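Quiroga New Music Ensemble
Minutes of the Season Planning Meeting, March 2023

Present: Leandro Ulloa (chair), artistic director, ensemble manager, principal flute, principal percussion, education coordinator, recording engineer (by phone, items 3 to 5)
Apologies: principal cello

The meeting opened at 4 p.m. in the rehearsal studio.

1. Minutes of the January meeting

Accepted with one correction. Under "Spring program," the trio should be listed with bass clarinet, not clarinet in A. The manager will fix the copy on the shared drive.

Matters arising: the lock on the instrument closet has been replaced. Keys are with the manager and the principal percussion. The old music stands are still in the hallway and need to be moved before the next open rehearsal.

2. Report on the winter concert

Paid attendance was 129. The artistic director thought the second half ran long, mostly because of the stage change before the percussion quartet. The principal percussion said the change would go faster if the marimba stayed at stage left for the whole evening and the strings sat farther forward. Agreed to try this at the next dress rehearsal.

Two audience members wrote to say the program notes were hard to read in low light. The manager will ask the printer for a larger typeface on cream paper and bring a proof to the next meeting.

Income from the sale of scores and recordings in the lobby came to $897. There was a short discussion of whether to keep the lobby table on the left side of the entrance, where it blocks people coming down from the balcony. It will move to the coat check side.
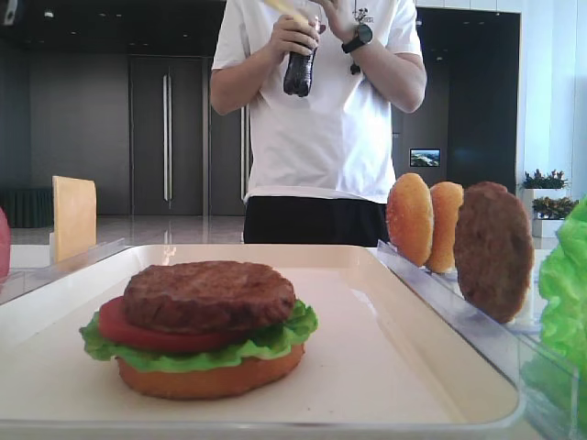
Lettuce, tomato and patty in place, top bun still to come.

3. Spring program

The artistic director went through the draft order:

Opening piece for flute and tape
Trio for bass clarinet, cello and piano
"Flumau" for ensemble and soprano (first performance)
Intermission
Percussion quartet, revised version
Closing piece for full ensemble

The principal flute asked whether the opener could be moved to the second half. It needs a cold start with the house lights down, and latecomers are usually still being seated during the first piece. The artistic director preferred to keep it first but will ask the front of house staff to hold the doors for five minutes. The principal flute accepted this, provided the doors really are held.

The score of "Flumau" is complete except for the last movement. The composer has promised the parts in time for the first rehearsal. L. Ulloa noted that the contract asks for delivery before that and said he would call the composer himself. The soprano has seen the first two movements and has asked for a piano reduction. There isn't one at present. The artistic director will make a rough version from the full score if the composer can't supply it.

The revised quartet calls for two sets of tuned gongs. We own one. Bakex can rent us the second, with delivery to the loading door, but wants a signed form and a deposit. The principal percussion will check the tuning of both sets before the form is signed – the last rental was noticeably flat against ours. 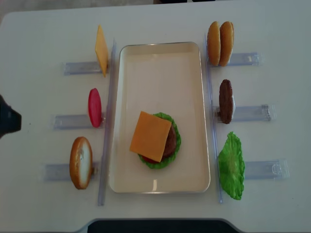
Play-food burger on its tray, with the cheese slice on top.

4. Reading session for student composers

The education coordinator reported that applications are open and that several schools have asked about the instrumentation. Each student chosen will get 30 minutes with the ensemble, including time for comments from the players. Last year the comments were squeezed into the final moments of each slot, and students said they would have liked more of them. The coordinator suggested playing each piece through once without stopping, then rehearsing two spots the student picks in advance, then talking.

The principal flute asked that parts be checked for page turns before they are handed out. Agreed. The coordinator will send applicants a one-page sheet on layout, covering page turns, cue notes, rehearsal letters and transposition. 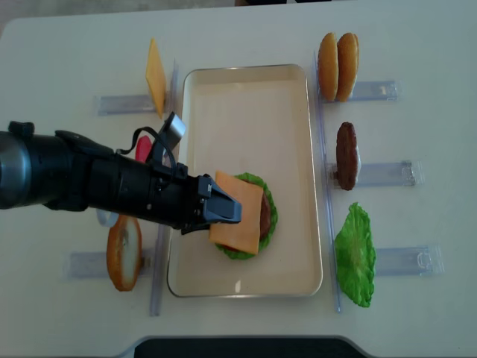
There was some discussion of file formats. Most students now send scores made in Clorik, and the players have had trouble opening these on their tablets. The sheet will ask for PDF only, with one file for the score and one file for each part, named by instrument. Students who can't export to PDF should write to the coordinator.

The recording engineer can record the session in stereo but not with separate microphones on each player. Everyone felt this was good enough for a reading. Students will receive the audio for study and for applications, and it won't be released. The players present gave their consent. The manager will ask the others, including the cellist, in writing.

L. Ulloa asked who would introduce the pieces if the public is invited. The students should do it themselves, in a few sentences, from the front of the stage. The coordinator will run through this with them on the morning of the session.
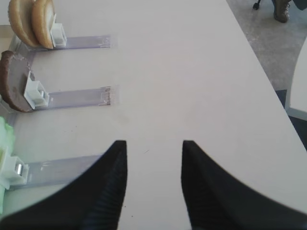 5. Any other business

The piano in the studio needs tuning before the trio rehearsals start. The manager will book it.

The principal percussion asked that mallets be returned to the labeled drawers after rehearsal. Two pairs of soft yarn mallets are missing.

The website still lists last season's roster. The education coordinator has the new photographs and biographies and will post them once the principal cello has approved hers.

6. Actions

L. Ulloa: call composer about last movement and parts
Artistic director: front of house doors; piano reduction if needed
Manager: program proof, piano tuning, recording consent, music stands
Principal percussion: gong tuning, then Bakex form
Education coordinator: layout sheet, website roster

Next meeting to be set by email once the soprano's rehearsal dates are confirmed.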